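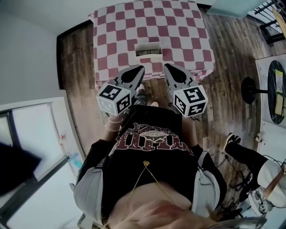 *Fig. 1 — red-and-white check, small open white box near the front edge*

Tatent short course, session 2 — Small Things on a Patterned Table
Kililari, notes for 16th July

Read before you come in. Typed fast, so check the supply list against the one on the door.

## Where we got to

Last time was plain cloths. Gray, cream, the dark green one. Easy, anything sits on them. Today is pattern, mostly check, and what it does to small stuff you want people to see and pick up.

Check is a loud background. The eye goes along the rows and wants to keep going. A small thing dropped straight on it gets lost, especially if it's dark or about the size of a square. Pebbles, buttons, beads, coins: all bad straight on check.

So, give it a border. Box, saucer, lid, square of card. Plain, light, low sides. Look at fig. 1 again: dark rounded pieces, white box, red and white all around it. The white gives you a gap between the pieces and the pattern and you read the pieces first. Same pieces loose on the cloth = fussing.

## Main points (will come back in the May review)

- **Edge first.** People reach from the front. Put the thing to be handled near the front edge, tall things behind. Not right on the edge — a hand's width back, more if there'll be kids.
- **One open box at a time.** A row of open boxes turns into a parts bin. If you need more, put lids on the rest.
- **Low sides.** If you have to lean over to see in, it's too deep.
- **Dark in light, light in dark.** Works nearly every time. Glass is the exception, do glass on its own.
- **Size of square matters.** Small check reads as texture from across the room. Big check stays check. Try to have your box cover more than one square or it looks like it's pretending to be one.
- Line up with the cloth or turn well off it. A box that's a tiny bit crooked on check looks like a mistake. On plain cloth you would never notice.

## Floor and walls

Don't forget the table stands in something. Dark weathered planks and a white wall are kind to red. Orange pine is not. If you're stuck with a bad floor get a longer cloth, let it drop further at the front.

Side table: keep your notes, labels and sticky pads on a separate table, like the round black one. NOT on the display. Every group does this wrong the first hour. You put the pen down "for a second" and then it's part of the layout.

## Matching pattern

Second half of the session. What happens when the box is checked too?

Two ways to use a box in the same pattern as the cloth:

1. *To hide it.* Box in the same check, same color, goes quiet. Good as a riser — lifts something up and you mostly see the something.
2. *To show it off.* Take the same box and put it away from the cloth, on plain wood say. Now it's the loudest thing there. Nothing needs to go on it.

The trick is the top. A checked top seen from above is nearly a small tablecloth, so treat it like one, same rules as before. The front face carries the pattern down and gives you the depth.

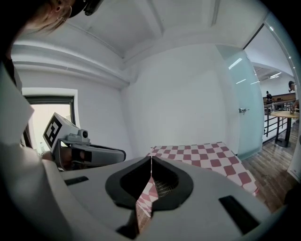 One person in the last group said she'd never use a checked box at all, that it always ends up looking like a picnic and people start hunting for the sandwiches. She'd keep the cloth and go plain for everything standing on it.

Fair. It does say picnic, and if you're selling jam that's fine, if you're selling silver earrings probably not. My answer was use one, only one, and let everything else be plain. Two checked boxes and she's right.

Somebody else wanted to know about mixing two different checks. Skip it for now. Comes up in session 4 with stripes.

## Exercise (pairs)

Each pair gets a cloth, a white box, a checked box, a bag of small pieces. The bag holds up to 147 pieces and you will NOT use them all, that's the point.

a. Pieces straight on the cloth. Step back to the door. What do you see?
b. Same pieces in the white box, near the front edge. Back to the door.
c. Take out pieces until there are 13 left. Better or worse? Most people stop too late.
d. Bring in the checked box as a riser, white box on top. Then swap: checked box on bare wood, white box alone on the cloth.
e. Write down which one you'd keep and one line why. On the side table please.

Swap tables with the next pair and move one thing only. Just one. Then talk about wether it helped.

## Supplies

- Cloths: from Yoon, order 1738, the red check and the blue. Blue may be late.
- White boxes are in the cupboard, lids are seperate, bottom shelf
- Pieces: bring your own if you have a stock you really sell, it's more use to you
- Card, scissors, tape. Iron is here. Please do iron, fold lines on check fight with the squares and it looks awful

## For next time

Set up one patterned surface at home, tea towel will do, and one small open container on it. Look at it from standing and from sitting. Bring a sketch, can be rough.

If you've got a stall at Endidlow bring your table measurements too, length, depth and height. We'll do drops and corners first thing, then risers if there's time. Cloths go back folded in thirds, check side out, on the shelf by the iron.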